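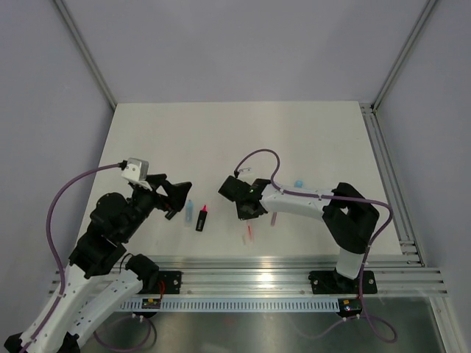

You can't teach people to throw things out, they either do it or they don't. That was the first comment I got when I posted the title of this talk, and I want to start there because I believed it for most of my adult life. I was a keeper. My mother was a keeper. I figured it was in the blood, like bad knees.

(Slow down here. Let them laugh if they want to.)

So, hello Pastthorpe, thank you for having me! My talk is called "The Garage at the End of the Mind" and I'm sorry about that, I picked the title in a hurry and by then it was on the flyer. It's about moving house. Mostly it's about what I learned in the three months it took me to leave a place I'd lived in for a very long time.

Numbers first, get them out of the way. When I moved from Koncombe to Binddale I had 71 boxes. I know that because the movers wrote a number on every one. When I unpacked, I kept a notebook and wrote down every item I couldn't explain to myself. The notebook got to 413 and then I ran out of pages and, frankly, the will to go on.

(Hold up the notebook. It's in the blue bag, front pocket.)

I'll read you a few. A lid, no pot. Keys to a car I sold. A phone charger for a phone I'm pretty sure was never mine. Half a set of curtain rings. A birthday card I'd bought, signed and never mailed — that one stung a little.

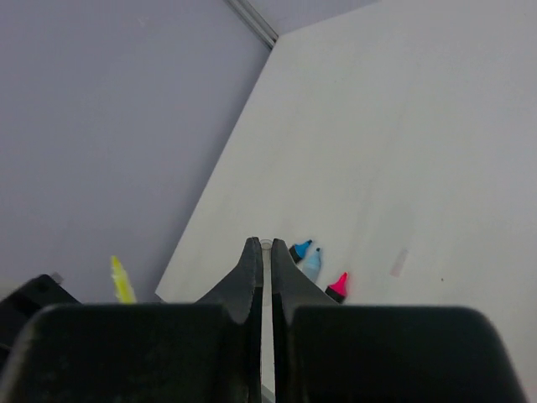 And that card is where I got stuck, because it wasn't clutter, it was a chore I'd never finished. Once I saw that, I started seeing it all over the house. The fabric was a chore. The broken lamp was a chore (two chores, if you count feeling bad about it). I'd been paying movers to carry my to-do list across the county.

So I made myself a rule, and it's the only rule in this talk. When you pick up a thing, say out loud what you'd have to do next for it to be useful. Out loud! "I would have to find a shop that still sells this bulb." "I would have to learn the banjo." If you hear yourself and you groan, it goes.

(Banjo joke did badly last time. Skip it if the room is quiet.)

People ask about sentimental stuff and I never have a good answer. I kept my dad's work coat. It doesn't fit me and I'd have to do nothing at all with it, so I guess it passes.

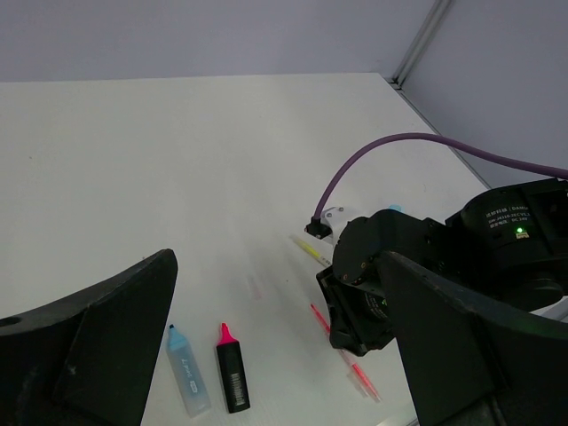 Now, where does it all go? I took three carloads to the reuse shop on Meng Street, and they were lovely about it, but call first. They turn away mattresses and anything with a frayed cord. Paint is its own headache. Check with the county, don't just leave it on the curb and hope, which I have also done.

The other thing is to start with the dull rooms. I started with the photos and lost a week. Start with the laundry shelf. Start under the sink. You'll be quick there and you'll get some speed up before you reach the hard drawers.

(Water. Check the clock. If it's running long, go straight to questions.)

Last bit. I'm moving again in September, a much smaller place, and I've been packing this week. I'm not going to tell you the box count, but the lid is gone. I found the pot the very next morning.

Okay, questions — and please shout, I'm a little deaf on this side.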